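Skurton Notes > Bench work > The handover fault

Most of May 2021 went on one fault, so I'm writing it up while I still have my notes in order.

The job is simple enough to say. One arm picks up a bottle of milk drink, passes it to the other arm over the middle of the table, and the second arm sets it down. We'd had it going at Skurton since December with no trouble worth mentioning. Then we moved to the Keltlow controller and bottles started landing on the table.

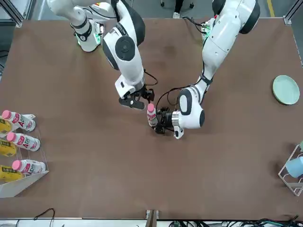
The first drop in the log is run 1401. The receiving gripper closed, the giving gripper opened, and the bottle tipped over and rolled towards the edge. I put it down to a bad grasp and reset. The same thing happened at run 1434, and after that it came every few cycles.

I swapped the finger pads first, which cost me an afternoon and changed nothing. Parviz Rashti thought the bottles were the problem. The plastic gives a bit when you squeeze it, and he figured the grip sensor was reading that give as a firm hold. We raised the force threshold. Fewer drops, but two bottles got crushed hard enough to leak, and I spent a while wiping down the wrist. 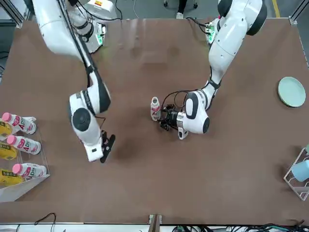 I should have gone to the timestamps earlier. Each arm keeps its own clock, and the Amini software we use for sequencing expects them to agree. They had drifted apart by 200 milliseconds. The giving arm was letting go on a "closed" message that belonged to the try before, left sitting in the buffer after a retry. If the first attempt was clean, no retry, no drop. That's why it looked random.
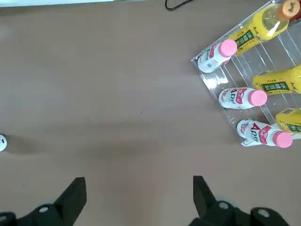 The part that bothered me more was the safety side. When a bottle fell, the arms kept moving. Nothing in the sequence checked that a bottle was still there, so an arm would carry on to the put-down with nothing in its fingers. A person reaching in to grab the bottle would have met it on the way. I did start to reach in once – Parviz hit the stop before I got far.

What we changed: the clocks now sync before every run, the buffer is cleared on any retry, and a lost grip halts both arms until somebody resets them by hand. The force threshold is back where it was.

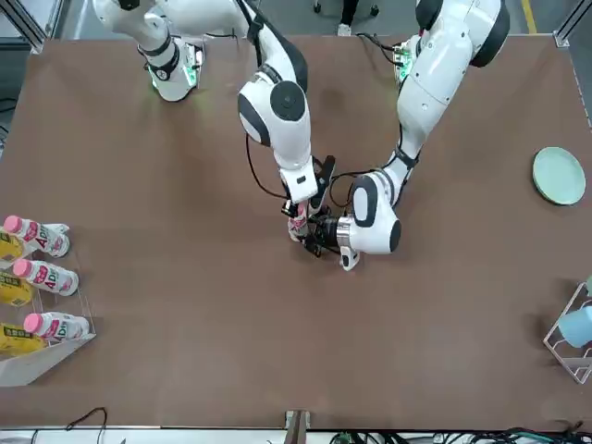 Both grippers at the bottle, mid-table.

I've sent the logs to the crew at Buswood, who run the same controller. I still want to look at the retry limit, which is set higher than I'd like.

Filed under: Robots, Faults and fixes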